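Progress report on the variable star monitoring project, second period
Prepared by Su-chen Kwan for the Brarmont Fund
2019-08-04

Dear Hsiu-ying Au,

This report covers the work done at the Pridimon observing station since our last letter to you. The grant is for the monitoring of long-period variable stars, mostly red giants which change their brightness slowly over many months. I try to report both what went well and what is behind the plan, as you asked us to do.

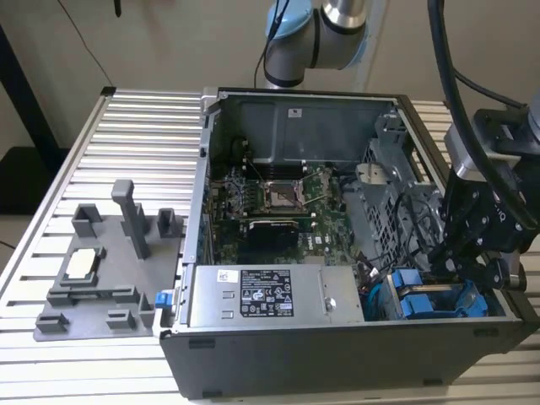 Observations

We follow 40 stars with the main telescope. Each star should be measured at least once in every week when the sky allows it. In this period we added 600 measurements of brightness to the archive, which is a little less than we hoped. The spring was cloudy, and in the best part of it we also lost 11 nights to strong wind, when the dome must stay closed.

The most interesting object was a star in Cygnus which the observers call Tu in the log. It was expected to reach its maximum in the early summer, but it continued to brighten past the predicted date. We now follow it on every clear night. It is too early to say if the period of the star is really changing, or if this cycle is only a slow one. Such stars are not very regular, and one late maximum does not prove much. We would like to see the next minimum before we write anything about it.

Data reduction

All measurements are compared with reference stars in the same field. In the first period we used one reference star for each target. We have now changed to three where the field has enough suitable stars — this takes more time, but the results scatter less, mainly on nights with thin cloud. The older measurements have to be reduced again in the same way, so that the two parts of each light curve can be joined without a step between them.
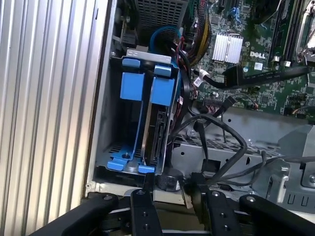 This second reduction is finished for the stars in Cygnus and Lyra. The stars in Cassiopeia are in progress. For the southern part of the list, where the targets are low over the horizon, the correction for the atmosphere is larger and we want to check it by hand before we accept the new values. The reduction program, Flama, gives a warning when a star is lower than a limit we choose, but it does not decide what to do with the measurement. At the moment we keep such points and mark them with a flag.

The blue filter is a smaller problem. It shows a faint ring near one corner, and flat-field images remove it only in part. None of our targets is placed in that corner, so the published values are not affected. We will clean the filter when the telescope is closed for maintenance.

Spending

The spending follows the budget except for travel, where we used less money than planned. I ask for your permission to move the remaining travel money to the replacement of the dome shutter motor. The old motor still works, but in cold weather it stops before the shutter is fully open, and the observer has to finish by hand.
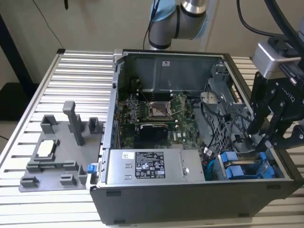
Plan for the next period

The second reduction of the Cassiopeia stars will be completed first, then the southern stars. Observations of Tu will continue as long as it is well placed in the evening sky. The maintenance of the telescope is planned for October, and during it there will be no measurements. We expect to send the complete light curves together with the next report.

With kind regards,
Su-chen Kwan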